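Flola Block Kit for Small Arms

Flola is a starter kit for anyone who owns a tabletop-size robot arm with a gripper and wants to get from "it moves" to "it does something" in an evening. You get colored cubes, a bench guide, a set of recorded stacking runs to compare with your own, and the task software, which talks to most arms that accept position commands. The arm and gripper are yours to bring. We have been building and rebuilding this kit at Pirnow for a long while now and we still love watching a good stack come together!

Why cubes

A cube looks like the easiest thing in the world to pick up, and then you try it. If the fingers close a little crooked, the cube turns in the grip. If it turns in the grip, it comes down on an edge. So the first chapter of the guide is all about the grasp, with plenty of close views from the wrist camera, and it asks you to practice on one blue cube until you stop thinking about it. Watch how much of the cube is left showing between the fingers. When you can see whole faces like this, you can judge the tilt by eye before you ever move to the stack.

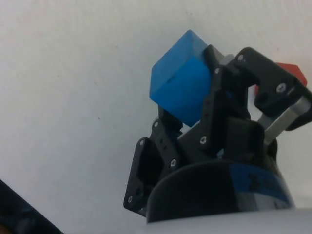
What comes in the kit

Cubes in blue and red, plus spares in both colors
Bench guide, 100 pages, spiral bound so it lies flat
1,254 recorded runs with wrist and side views
Flola task software, with settings files you can open and edit in any text editor
A camera checklist and a printed grid for lining things up

The cubes are matte plastic, a choice we made after the shiny ones gave our cameras fits. A plain white cloth makes a great work surface, and you probably own one already. The guide covers lighting in a short section by Gadisa Moges, who rewrote it twice (the second version is much better, sorry Gadisa).

Setting one on the other

The second chapter is where it gets fun. The arm carries the blue cube over the red one, pauses with a little gap between them, and waits for your go-ahead. You can nudge it in small steps from the keyboard, lower it, or back off and start over. We like a side camera for this part — it shows the gap far better than the wrist view does. The pause height is set in one line of the settings file, so play with it. 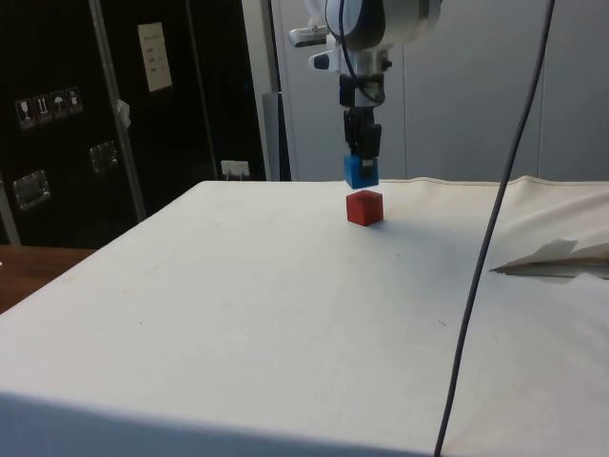

Working from the wrist view

Once the side view feels comfortable, the third chapter has you turn it off. Now the gripper hides part of what you need, and the red cube peeks out from behind the blue one. It is harder and we think it is the best chapter in the book. There are 15 exercises, starting with simply calling out whether you are lined up or not, and ending with a full stack from the wrist camera alone. Expect to miss a few. The recorded runs include our misses too, marked as such, and they are well worth your time. 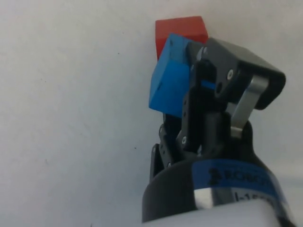

Meron Mamo writes that the wrist exercises were the part she nearly skipped and the part she now goes back to most. She would like a third cube color in the next edition, and she found the keyboard steps a bit coarse until she cut the step size in half.

You can do that under "nudge" in the settings file, and the next edition will ship with the smaller step. A third color is on our list.

Flola is in stock at Pirnow, item 575. Spare cubes are sold separately in either color, and software updates are free to kit owners.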